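Small Bread Cabinet From Hanstead Workshop Goes on General Sale

HANSTEAD, Sat 15 January - A tabletop wooden cabinet made for keeping wrapped rolls and pastries went on general sale in Hanstead this morning, after a winter in which it could be bought only by cafes and guesthouses.

The cabinet, called the Ots, is made by Nestik, a furniture workshop on the east side of town. It is a single-drawer box close to a cube in shape, sized to stand on a counter or at the end of a dining table. The price is $71, and the first batch for the public is 600 pieces. The homewares store Zidora on Mill Street is the only shop carrying it for now.

Rungnapa Nilsuwan, who owns Nestik and drew the first version, said the design came out of a request from a guesthouse that puts out breakfast rolls overnight for guests who leave early.

"They had baskets on the counter and they wanted something that closed," she said. "We already made a bedside table with a drawer about that deep, so I cut one down and took it over there to try. They kept it."

Other orders followed in the fall, mostly from cafes. By the end of December, 22 businesses in the county had at least one.

The outside of the cabinet is light wood with a strong grain, which Nilsuwan said she likes to run straight across the top panel. The floor of the drawer is plywood. She said the workshop tried solid boards for the floor last summer and gave up on them after several swelled and rubbed against the sides. The drawer slides on metal runners, and the handle is a long loop of black metal wire fixed to the front.

The handle has been the most discussed part of the product. Early versions had a round wooden knob, and cafe staff complained that it was hard to pull with a plate in the other hand. Nilsuwan said the loop can be caught with one finger. It sticks out farther than a knob would, though, and she advises customers with a narrow counter to turn the cabinet so that the drawer opens along the length of it.

The Ots is not a bread box in the usual sense. It has no seal and no vents, and the workshop says plainly on its card that it should be used for items that are already wrapped. A croissant left bare in the drawer overnight will be stale by morning, the card says, and one in a bag will be about as good as it would be anywhere else in the kitchen. Crumbs can be brushed out with a dry cloth. The drawer should not be washed in a sink.

"It keeps the counter tidy and it keeps the light off," Nilsuwan said. "If you want your loaf to last all week, freeze half of it."

At Zidora, the cabinets were set out on the large table near the register when the doors opened. The store had 63 names on its waiting list, and those customers have until the end of the month to collect. Staff said most people who came in during the first hour wanted to pull the drawer before deciding, and that a display piece will stay out for that purpose after the batch is gone.

One shopper, a retired school cook, bought two, one for rolls and the other for tea bags and sugar packets. She said she had seen the cabinet at the cafe by the bus station and asked the server where it came from. Another customer put his back after measuring his shelf on a slip of paper and finding he would not be able to open the drawer all the way under the wall cabinet. The store has since put a measuring tape on the table.

Some cafe owners have asked for a version with two drawers. Nilsuwan said one has been built and is being used in the workshop kitchen, but it tips forward when both drawers are open and full, and she does not want to sell it until that is fixed. A heavier base would solve the problem and raise the price. She has not set a date.

A stop inside the cabinet keeps the single drawer from sliding out completely. To take it out for cleaning, the user lifts the front slightly at the end of its travel. Nestik had complaints in November about the stop being too stiff and changed the part. Businesses that bought a cabinet before then can bring the drawer to the workshop on any weekday afternoon and have it replaced free of charge, with no receipt needed.

The finish is a clear oil. The wood darkens with use, and the top is usually the first place it shows, particularly next to a window. Cabinets from the same batch can differ noticeably in color, and Zidora said it will exchange one for another in the first two weeks as long as it has not been used for food. The front and sides may look more orange than the top on some pieces.

Nestik employs a small crew and had been building the cabinets between larger jobs, mainly kitchen shelving and school desks. The workshop has moved one bench over to the Ots full time through spring. Nilsuwan said a second batch will depend on how quickly the wood supplier can deliver. The drawer parts are already cut and stacked in the back room.

Zidora is open until 6 p.m. today and is closed tomorrow. The store does not ship the cabinet but will hold one for three days if a customer calls ahead. Orders from cafes, guesthouses and other businesses still go directly through the Nestik workshop.

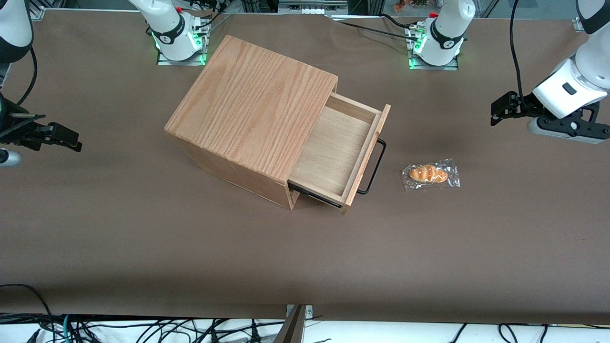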